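Preparing Used Desktop Computers for Donation
Cosgrove Community Equipment Office
Last reviewed Thursday, April 29, 2021

These instructions are for households, schools and small businesses that wish to donate a desktop computer through the Cosgrove office. Please read them through once before starting. Most of the work is done at the keyboard, and only the last part calls for opening the case. Laptops and tablets are covered by a separate sheet, available at the Flaltley counter.

Before you begin

You will need the computer with its power cord, a monitor and keyboard, an external drive large enough to hold your files, a Phillips screwdriver and a soft dry brush. Set aside an afternoon for a machine with a large disk. The erasing step can run for more than 6 hours and should not be interrupted.

Step 1. Copy the files you want to keep

Connect the external drive and copy your documents, photographs, saved mail and browser bookmarks. Look in the Desktop and Downloads folders as well, as these are often missed. Tax and accounting programs may keep their data in a folder of their own; the Help menu of the program will usually say where. When the copying is finished, disconnect the drive, attach it to a different computer and open several files from each folder. A copy that has not been opened elsewhere should not be relied upon.

Step 2. Sign out and release your licenses

Sign out of every account on the machine, including mail, cloud storage and music services. Some paid programs allow only a fixed number of installations and must be deactivated before the disk is erased. Write down any product keys you intend to use again. If the disk is encrypted, keep the recovery key until the donation has been accepted. 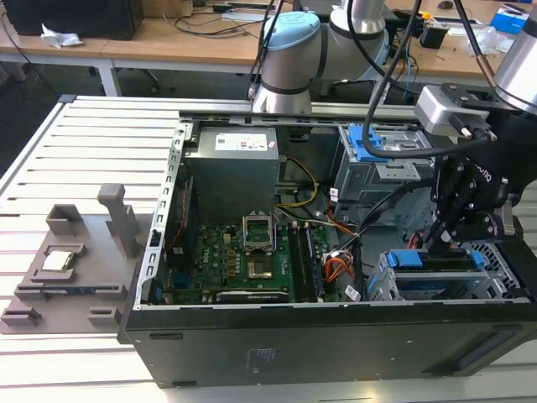
Donated computers are sorted on arrival into those that can be reused whole and those that will be taken for parts. The age of the processor and the condition of the case decide most of this, and donors are not expected to judge it for themselves. A machine that does not start is still welcome. So is one that is incomplete: a tower whose CPU socket is open and has no processor in it, for instance, may still have a sound power supply and a usable drive cage. Please note any missing parts on the form, and leave the remaining parts where they are — loose components in a bag cannot be matched to a machine afterward.

Step 3. Erase the disk

Deleting files or emptying the recycle bin does not remove the data. Use the reset function supplied with the operating system and choose the option that removes everything and cleans the drive. On older machines, the Pirance start-up disc may be borrowed from the front counter for 14 days. Insert the disc, restart the computer and follow the prompts. The program asks twice for confirmation. Check the name and size of the drive shown on the screen before answering the second time, and make sure that your external drive is not attached.

If the computer will not start, remove the disk and keep it, or bring the whole machine to the office and request destruction of the disk. A signed receipt is given for each disk destroyed.

Step 4. Clean the machine

Shut the computer down, unplug it and wait several minutes. Lay the tower on its side on a firm, well-lit table. Undo the screws or latch holding the side panel and lift the panel away. Touch bare metal on the case before reaching inside, and brush dust gently from the fan blades and vents.

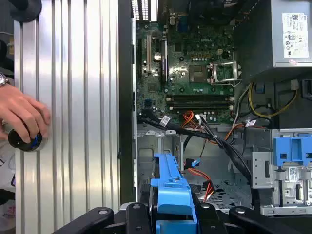

Do not use a household vacuum cleaner inside the case, and do not spray any liquid. Wipe the outside with a cloth that is barely damp. Stickers bearing a name, address or company inventory number should be peeled off, but the maker's serial label must stay in place. Replace the side panel and its screws before transport.

Step 5. Complete the form and deliver

Fill in one form for each computer. Under "Condition," state plainly whether the machine starts, whether the disk has been erased and whether anything has been removed. Tape the power cord to the top of the case in a labeled bag. Monitors must be listed separately.

Deliveries are accepted at the Flaltley counter during posted hours. Organizations giving several machines at once should arrange collection with Skandomer, the carrier for this program, and have the computers stacked no more than two high. The program closes for inventory in December, and no equipment can be received during that month.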